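Small Shops and Saturday Foot Traffic in Skirndale
Final report, Intro to Community Research

When I signed up for this class I figured I'd do something with maps, mostly because I like maps and I'm not great at talking to strangers. I ended up talking to strangers for weeks. My question was pretty simple: why do people who live in Skirndale shop on Manton Street, and why do some of them stop? My mom used to take me there for school shoes, and the shoe place is a phone store now, so I guess I came in with some feelings about it already. I tried to keep those out of the survey questions. They probably snuck in anyway.

How I did it

I wrote a one-page survey with four questions on the front and a blank space on the back for anything people wanted to add. In September I stood outside the old bank building on Saturday mornings and asked people walking by if they had two minutes. I also left a stack at the counter of Cumer, the hardware and housewares store on the corner, and another at Seo, the bakery across from it. Both places were super nice about it (the bakery even let me tape a sign to the door).

I handed out 330 surveys and got 111 back. My instructor said that was fine for a project this size, but it does mean most of the people I gave a form to never returned one, and I have no idea what they think. People who love the street are probably more likely to fill out a form about it. I should have thought of that before I printed everything.

The first version of my survey was bad, by the way. Question two asked "How often do you shop locally?" and a lady asked me if the supermarket counted, and I just stood there. I changed it to "How often do you buy something on Manton Street?" and gave people choices from every week down to almost never. I threw out the old forms and started over, which cost me a whole Saturday.

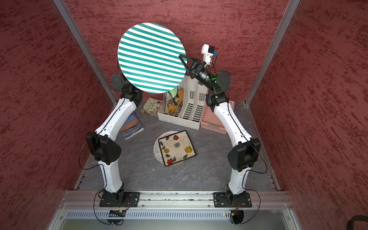
Cumer and Skirndale Student Reports
by the author, second-year student

What people told me

Of the people who answered, 87 said they buy something on the street at least once a month. That was higher than I expected! The most common thing was food, then gifts, then stuff for the house. Hardly anyone said clothes, and that matches what you see when you walk down there, because there are only a couple of clothing stores left and one of them mostly does alterations.

The reasons were more interesting to me than the numbers. I thought price would be the big complaint, and some people did bring it up, but parking came up way more. One person filled the whole back of the form with a story about circling the block in the rain and then driving home. Hours were the other big one. A lot of the stores close at five, and if you work until five you're out of luck until the weekend. Somebody wrote "I would love to spend money here if anyone would let me," and I laughed out loud reading it on the bus.

On the good side, people talked a lot about being able to ask questions. At a hardware store you can bring in a broken part and somebody will dig through the drawers with you until you find one that fits. I watched this happen while I was picking up my forms and it took maybe ten minutes for a sale that couldn't have been more than a dollar or two. I don't know how you put a value on that in a report, but I wanted to mention it.

Stuff that went wrong

Besides the question two mess, I only surveyed on Saturday mornings, so I missed anyone who shops on weekdays or works on weekends. I also didn't ask for ages. I wish I had, because just from standing there I got the feeling that older shoppers were stopping to talk to me and people my age were walking past with earbuds in. A feeling isn't data though, so I left it out of my charts.

What I'd do next

If I had another semester I'd go back on a weekday evening and ask people who are leaving work where they're headed to shop and why. I'd also like to talk to the store owners about hours. The shoppers made it sound easy to stay open until seven, but paying somebody for two extra hours is a real cost, and I never got that side of it. The bakery starts so early in the morning that staying open late might not even make sense for them.

My charts and a blank copy of the survey (the fixed one) are in the appendix. The tally sheets are handwritten and kind of hard to read, so if you need a number from them, just ask me.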